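Robots in the Prep Room: What Changes for the People
Consuelo Beltrán and Babita Nautiyal
Work and Technology project, final report, April 22, 2018

1. Why we picked this

Russtead makes lunch trays for schools. Up to 2000 a day. Most of the work is setting out – cup, food, board, next one. The company wants to hand part of it over to two-arm stations from Grornix, and we wanted to know what the people on the line think. Management was easy to reach, line staff less so (shifts). We got to the test station twice and talked to staff at lunch.

The station is a black table with black curtains and an arm on each side. Trials use toy food, a cup and a pink board. One arm goes for the cup, the other works over the board.

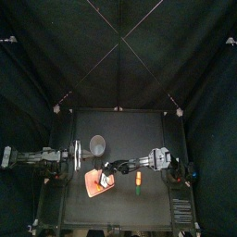 2. What the job was before

Same four moves all shift. Wrists hurt, everybody said so. But you stand next to someone and talk, and new people learn from whoever is beside them. No written instructions, we asked for them and there arent any.

Pay is hourly plus a bonus for speed. The bonus matters a lot to the older workers, who are fast.

3. What changes

With the station a person becomes a "tender". Tender sets out the items, starts the run, watches, puts things back when they get dropped or knocked. Cups came up in nearly every interview. A hand just picks one up. For a gripper you have to think about the rim, the angle, where the fingers go.
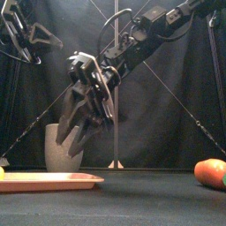 Fig. 2. Gripper at the cup, tray to the left.

Good: less wrist pain, more sitting. Bad: boring, and no speed bonus because the machine sets the pace. One woman told us she used to be the fastest on the line and now she is the fastest at waiting. Two others liked it and asked for more training. Training is 70 minutes right now, which everyone including the supervisor called too short.

We also asked who gets blamed when a run goes wrong. Answers were all over the place. The log only has a box for the tender's name, so in practice it's the tender.

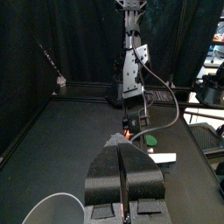 Kurup Student Reports, Vol. 3, p. 14

4. Compared with Mandurmont

The Mandurmont site started in September with the same kind of station. There they rotate: half a shift tending, half on the line. People kept part of there bonus and still worked next to each other. Fewer complaints, according to the shift lead, but we only had one phone call with them so its thin.

5. What we would suggest

– rotate, like Mandurmont
– replace the speed bonus before the stations go in
– longer training, with time to practice resets
– a box in the log for "cause", not only a name

Problems with our study: small group, and some interviews had a supervisor in the room. We sent out 100 paper surveys and most did not come back in time, so we left them out. Interview notes are in Appendix A.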